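Letosau gripper build reaches table trials

July 24, 2021 — The workshop's pair of hand-held grippers is now in use at the table. Each has a cable running back from the body, and the build took 110 hours of shared bench time.

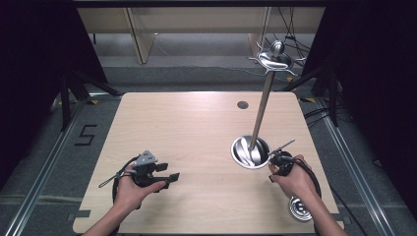 Bellero Workshop, Automation Group

Current trials use polished metal items, including a bowl and a sword-shaped piece with an ornate hilt. Reflective surfaces are hard on the tracking software — the group has logged 200 runs so far and wants 600 before changing the jaws. Part files go to members in August.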